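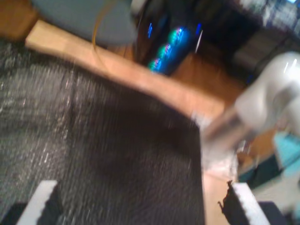
Stoltik label printer, the handheld one. Had mine since August, bought from Hinds on the trading estate. Writing this on my lunch so excuse the state of it.

Short version: good printer, annoying tape, terrible manual. Would buy again, grudgingly.

What I use it for. Cables mostly, then shelves, drawers, keys, the odd lunchbox. I look after the IT and half of everything else for a small firm at Pondgate and before this we had a marker pen and masking tape. Masking tape goes brown and falls off. Then you have a grey cable and a bit of fluff and no idea.

Print quality. Very good. Sharp, black, doesn't smear when you rub it with a thumb straight away. Small text is readable down to the second smallest size, the smallest one is a joke. Fills in the e's and a's. Don't bother with it.

Keyboard. ABC order, not QWERTY. Why. I'm used to it now but anyone borrowing it swears for the first few minutes. Keys are rubbery and a bit stiff, fine for short words, misery if you want a whole sentence. There's no proper £ sign unless you go into symbols, page four, right at the end.

Tape. Right. The tape is where they get you. It feeds a good thumb's width of blank before every single label and you can't turn it off. You can make it smaller in settings ("margin", then "narrow") but it goes back to wide when you change the batteries!! So if you're doing a lot, type them all as one long label with a few spaces between and cut them up with scissors. Saves loads. Should of been in the manual.

Sticking power is decent on metal, painted wood and smooth plastic. Poor on anything with a texture. Rubbish on fabric, which I only tried because the box says fabric. It does not stick to fabric.

For cables you want the flexible tape, sold seperately, costs more. The ordinary stuff is too springy, you fold it into a little flag and by next morning it's opened up at the end. Flexible one stays shut. I put one at each end, same number both ends, and keep the list in a spreadsheet. Boring but it's paid for the printer already, had a dead port on Tuesday and found the right lead in under a minute. 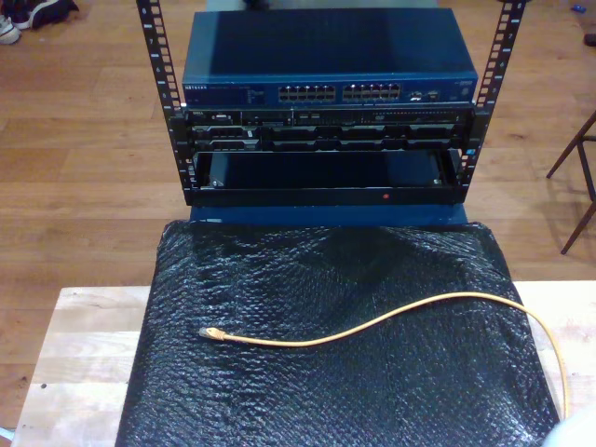
Batteries. Takes AAs, doesn't come with any. I got 800 labels out of the first set, the machine keeps a counter in the settings menu so that's its number and not mine. Total now stands at 2855, which seems mad, but Angus Pomare in stores borrowed it for the parts drawers and I didn't see it again for ages. Rechargeables work but the low battery warning comes on early and stays on. Ignore it.

There's a socket for a mains adaptor. No adaptor in the box. Tried one from the drawer of old chargers, right voltage, wrong plug. Gave up.

Memory. Says it holds 100 saved labels. Probably does. I use 15 slots and finding the one you want means pressing the down arrow over and over, no search, no names. Quicker to retype.

The cutter. Lever on the side. Was lovely and crisp to start with, now it needs a second squeeze, and with the flexible tape it sometimes chews instead of cutting. You can get a replacement blade from Hinds but they had to order it in and I'm still waiting.

Compared it with the Gustham one before buying, a mate has that. Gustham is smaller, does it all off your phone, nice fonts. But you need the phone, you need the app, the app wants an account, and the bluetooth dropped twice while he was showing it off to me. For a few spice jars at home get that one, it's cheaper. For work I want a thing with buttons that I can leave in a drawer.

Niggles. Screen has no backlight, so you're holding a torch in your teeth under a desk. Backing paper isn't split so you need fingernails. Case is extra. Beeps on every key until you turn it off, menu, sound, off, and thankfully it does remember that one.

Four stars. Would be five with a QWERTY keyboard and less wasted tape. Buy the flexible tape at the same time or you'll only be going back for it.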